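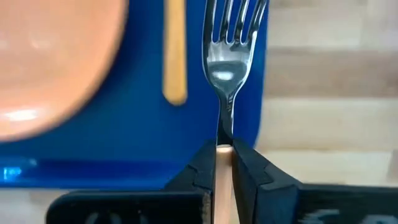
Last changed: February 11, 2025

Ticket: Runners shown as "mispunched" at control 34, but the punch is on the card
Product: Virside 2, download and results module
Opened by: Toshio Uchida
Handled by: Katsuhiko Ishida
Status: Solved with workaround, one part still open

Problem as reported

We had our forest race in Priditmont in November and I am only now repairing the results. On the long course, every runner who passed control 34 got the status "mispunched" when the card was read at the finish. Many of them came to the download tent and were quite upset, and I understand them. They told us the station made the beep and the light as it should. We did not have time to look into it on the day, so we approved them by hand and published the list without split times for this course.

Now the runners ask for the splits, and I also want to send the files to the GPS replay page so they can compare the route choices. For this the splits must be correct. If I import the course again, all the manual approvals go away and everybody is mispunched again.

What I have already tried:

I compared the control code in the course file with the code on the map. Both say 34.
I deleted the course and imported it once more from the course setting program. Same result.
I read one card again, number 3276, which the runner kindly lent me. Same result.
I changed the USB cable and the computer.

Uchida

Reply 1, Ishida

Thank you for the clear report. Please do not import the course again until we know more, and make a copy of the event folder first.

Could you open the raw card view for 3276? It is in the menu Cards, then Show Raw Punches. The normal view hides all punches which Virside considers to be from another race, and I want to see if control 34 is in the hidden part. Please paste the full line of the punch, with date and time.

Also please tell me which stations you use and who programmed them before the race.

Reply 2, Uchida

I did not know this view existed, thank you. Control 34 is there! It is at the top of the list, before the clear and the check, and the text is gray. The date of it is in the year 2000. All other punches have the correct day.

The stations are Pakitz, the older type with the screw lid. Most are owned by our club. A few are borrowed from the Boyer club because we did not have enough, and 34 is one of the borrowed ones. I programmed the codes myself the evening before, but I did the time synchronization only for our own box. I thought the borrowed ones were synchronized already when we received them.

Reply 3, Ishida

Then we have the explanation. When a Pakitz station of the older type loses power for a moment, for example at a battery change, the clock starts again from the first day of 2000. The code is stored in another memory and it stays. So the station looks healthy, it beeps, it writes to the card, but with a wrong date.

Virside 2 sorts the punches by date and time when the card is read. Everything before the clear punch is treated as old and is ignored. In the earlier version we used the order on the card and did not look at the date, so the same station would give you strange splits but no mispunch.

Please check two things for me:

1. Is the time at 34 a wrong but running time? I mean, if runner A came to 34 before runner B, is the gray time also earlier for A?
2. Do you still have the station, and has it been synchronized after the race?

If the clock was running normally and only started from a wrong point, we can move all times by the same amount and the splits will be good.

Reply 4, Uchida

1. Yes, it is running. I compared the cards of the first runners at the finish and the order looks reasonable. The difference between two runners who went together is the same at 34 as at the next control, within a few seconds.

2. The station is still in my garage, I must confess, it should have been returned long ago. I did not touch it. I connected it today and it shows a date in 2000, so it has simply continued to count.

Reply 5, Ishida

Very good that you did not synchronize it. Now we can measure the difference exactly. Please follow these steps in this order:

Connect the station to the computer with the Pakitz coupling stick.
Check that the computer clock is set from the internet.
In Virside go to Stations, Read Clock. Do not press Set Clock, the button is just beside.
Write down the value "Difference to PC".
Open the event, go to Tools, Station Time Correction.
Enter code 34 and paste the difference with the sign as it is shown.
Choose "Apply to stored cards" and press OK.
Run Evaluate All Cards.

The station clock can drift a little during the months in the garage. If you see a small constant error, you can adjust the value by hand afterwards. Compare with a runner who has a GPS track and look when he stands at the control.

Reply 6, Uchida

I did all the steps. The long course is now evaluated correctly and nobody who was there is mispunched. Card 3276 has a normal split to 34 and a normal split from it.

There was a small drift as you said. I took the GPS tracks from the fastest runners and moved the time until the punch matched the place on the map. After this I also removed the manual approvals, and the status stayed OK for all of them.

One thing is not working. When I export the splits for the GPS replay, the file still has the old date for control 34. On the screen and in the printed list it is correct. I tried to export twice.

Reply 7, Ishida

I can repeat this here. The export takes the raw punches and does not apply the station correction. It is a mistake on our side and I have made an internal report for it.

Until it is fixed, please use this way: in Cards, mark all cards on the long course and choose "Write Corrected Times to Event." Then export. It overwrites the raw times in the event folder, so please keep the copy you made in the beginning.

I also wrote a suggestion to the developers that Virside should show a warning at download when a punch has a date far from the race day. A gray line in a hidden view is not enough - you could have seen this with the first runner.

Reply 8, Uchida

The export is good now and the replay page accepted the file. The splits are published. I have synchronized the station and it goes back to Boyer with new batteries and an apology.

For other organizers who read this: synchronize all the stations after the last battery change, also the borrowed ones, and punch a test card through each of them.

Status changed by Ishida: solved with workaround. The ticket stays open for the export.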